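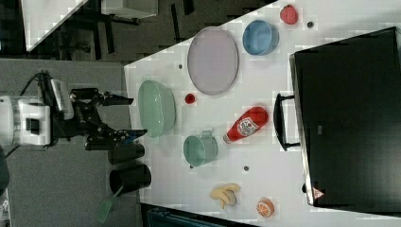

Nonon Table Set

README, second revision

Contents

1. What the set is
2. Items
3. Folder layout
4. Item records
5. Layouts
6. Colors and naming
7. Care and storage
8. Known problems
9. Changes
10. Contact and terms

1. What the set is

Nonon is a small collection of tableware and play food, with records of how the pieces are laid out on a white tabletop. It covers dishes, cups, a few utensils, fruit, and condiment bottles. The records say what was on the table, what kind of item it was, and which other items it was next to.

The set was put together for work on table setting and clearing: sorting dishes from food, putting fruit in a bowl, moving a mug next to a plate, and so on. It is a companion to Abella, which covers drawers and shelves and uses the same naming rules. You do not need Abella to use Nonon.

There are 37 items and 531 layouts in this revision. Each layout has one text record. Not every item appears in every layout, and some appear in only a few.

2. Items

Items are grouped by what a person would do with them at a table.

Dishes: oval plate (lavender, raised rim), oval bowl (pale green), round bowl (blue), and the remaining plates and bowls listed in items.csv.

Cups: green mug with a handle, black cylindrical cups in two sizes. The larger black cup is often used as a utensil holder and is still recorded as a cup.

Utensils: green slotted spatula, plus the spoons and ladle.

Food: toy bananas (one bunch, counted as one item), strawberry, orange with a cut-segment pattern, and the smaller fruits and vegetables.

Bottles: red ketchup bottle with a white cap and white label, and the mustard bottle that goes with it. Bottles are recorded as upright or on their side.

The play food is close to real size but the strawberry is larger than most real ones. Nothing in the food group comes apart. The orange shows its segments on the outside and should be recorded as one whole item.

3. Folder layout

items.csv – one row per item
layouts/ – one text file per layout
groups.txt – the five groups above and what belongs to each
pairs.txt – items that are easy to mix up
splits/ – lists of layout names for training and testing
CHANGES.txt – full change history

The test list has 100 layouts. The rest are in the training list. Layouts that differ only by one moved item were kept together on the same side of the split.

4. Item records

Each row in items.csv has these fields:

name – short name, lowercase, words joined with an underscore
group – dish, cup, utensil, food, or bottle
color – main color, one word where possible
shape – round, oval, long, or other
rim – yes, no, or blank
stands – whether the item stays up without support
notes – free text

Example rows:

oval_plate, dish, lavender, oval, yes, yes, raised rim
green_mug, cup, green, round, no, yes, one handle
bananas, food, yellow, long, , no, bunch, never split
ketchup, bottle, red, long, , yes, record upright or side

The notes field is not consistent. Some rows have a full sentence and others have one word. If you are reading the file with a script, treat everything after the seventh comma as part of the notes. Blank rim means the question does not apply.

5. Layouts

A layout file lists the items present, then the relations between them. Relations are limited to next_to, in, on, and under. Left and right are not used. People working from different sides of the table kept disagreeing about them, and we gave up on it in the first revision.

"In" is for containers only. A spatula standing in a cup with its head sticking out is recorded as "in". A strawberry on a plate is "on", even if the rim holds it in place.

Items outside the work area may be left out of the record if they are not part of the task. This mostly affects the black cups, which tend to stay close to the table edge. A missing cup in a record does not mean there was no cup.

There are small dark marks on the tabletop. They are part of the table and have no entry in items.csv. Please do not confuse them with crumbs or beans; an early draft of the records had a group for "small bits" and it was removed for this reason.

Most layouts are loose, with dishes and food mixed together and no place settings. Up to 15 items appear in the fullest ones. We did not try to make them look like a real meal.

6. Colors and naming

Color names were chosen by Kristine Bautista and are used the same way everywhere:

lavender, not purple or lilac
green for the mug, the spatula, and the oval bowl (the bowl also has "pale" in notes)
blue for the round bowl
red for the ketchup bottle and the strawberry

Small round red items were the hardest to name. Where the record keeper was not sure if a piece was a tomato or a berry, the name small_red_round was used. It is a valid name and should not be replaced by guesswork.

7. Care and storage

Wipe the dishes with a damp cloth. Do not put the play food in the dishwasher, and keep it away from the window – the bananas in an earlier set faded in one summer.

The set goes back in two Bundard boxes. Dishes and cups go in the deep one with the plates at the bottom. Food, utensils, and bottles go in the shallow one. The spatula only fits diagonally. Check the item list before closing the lids.

8. Known problems

The mustard bottle does not stand reliably. Some layouts say upright and then have a correction in the notes.

Two spoons share one entry. Splitting them would change the item numbers used in Fumus, so this has been left alone for now.

Bowl sizes are missing for three rows.

"next_to" was used more generously in the older layouts, sometimes for items at opposite ends of the plate.

9. Changes

Second revision: left and right removed from the last few files that still had them, color names made uniform, pairs.txt added, test list redone.

First revision: initial set.

10. Contact and terms

Free to use for research and teaching. Please keep this file with any copy you pass on. Corrections to the records go to Kristine Bautista; give the layout name and the line that needs changing. Corrections are collected and added in January.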